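Gripper trials operator, casual, Sheehan site
Jarnach Test Services

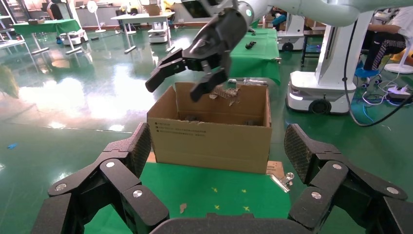
We are looking for people to run side-by-side trials of robot grippers on packing and unpacking jobs, and to write down what happened even when it makes for dull reading. If you already believe robot hands are about to change everything, you may find the work a bit flat. If you believe they are all rubbish, you will have a different problem, as some of them are quite good at some things and we will expect you to record that too.

Background

Jarnach does comparison testing for businesses that are thinking of buying automation and have seen one too many sales videos. A video shows the grasp that came off. Our clients want to know about the other ones. The current program is called Perkska and it compares two-finger grippers with multi-fingered hands on cardboard boxes, paper packing and small loose items. The boxes are ordinary open-top cartons with flaps. Flaps get in the way, paper tears, and a gripper that looked tidy on a foam block can look fairly ordinary over a real carton.

The program has 11 tasks. Each end effector gets 100 attempts at each task, under the same written rules, and the operator logs every one. We have been asked more than once whether a smaller number would do. For a brochure, probably. We don't write brochures.

What the job involves

You would be rostered on shifts of four hours, either from 8 am or from 1 pm. On a normal shift you will:

Reset the table between attempts to the marks in the task sheet
Drive the arm by teleoperation for some trials and supervise the controller for others
Swap end effectors and run the short calibration check afterwards
Score each attempt as success, partial or fail, using the definitions in the sheet and not your own
Note anything that would make the attempt unfair, including your own mistakes
Check the wrist camera view before each block and clean the lens when it needs it
Sweep up the paper scraps

Scoring is where most people come unstuck. A box that ends up unpacked with a torn liner is a partial, whatever the arm looked like on the way there. A grasp that would "obviously have worked" if the box had been two centimetres to the left is a fail. You will be watching the same thing over and over and there is a strong pull to help the machine along. Please don't.

About a third hand in the comparison

The Trendow controller is being added in August. It is meant to choose its own grasp and recover from a slip without operator input. We have read the claims and have no view on them yet, and we'd like operators who can say the same. Shifts after it arrives will include blind blocks, where you won't be told which controller is running until the scores are locked.

What we need from you

Steady hands and reasonable patience
Clear written English, since the notes go to clients more or less as you write them
Comfort on your feet for part of the shift, with seated breaks between blocks
The confidence to stop a trial when something looks wrong, including when a senior engineer is standing behind you
Enclosed shoes

You don't need a degree or any robotics background. Some of our better operators came from pick-packing, kitchen work and a tile showroom. Gaming experience is often mentioned in applications and we haven't found that it predicts much either way.

If you have a paid or family connection to a company that makes grippers, arms or controllers, tell us in your application. It won't always rule you out, but finding out later will.

Pay and conditions

$63 an hour, casual rate, loading included. Super is paid on top. Training is two paid shifts, and you will be scored against an experienced operator on the second. If the two score sheets don't agree closely enough we offer one more shift, also paid, and after that we would part ways with no hard feelings.

There is parking at the back of the Sheehan site and a bus stop at the front gate. The floor area is shared with other projects and can get noisy, so bring earplugs if you're sensitive to fans and motors. There's a kettle and a decent fridge.

We can't promise ongoing work past the end of the program. Anyone who tells you a testing contract is guaranteed to be renewed hasn't had many testing contracts.

How to apply

Send a résumé of no more than 2 pages through the Jarnach careers page, with "Perkska operator" in the subject field. In place of a cover letter, tell us about a product, tool or machine you used regularly that was worse than advertised. Say what was claimed, what it did, and how you knew the difference. A few paragraphs is plenty. Complaints about delivery times don't count.

Applications close at 5 pm Friday. Everyone who applies will get a reply, though it may be a short one. Shortlisted applicants will be asked in for a one-hour practical at Sheehan, paid at the same rate, where you will score a block of live attempts and then explain your notes to us.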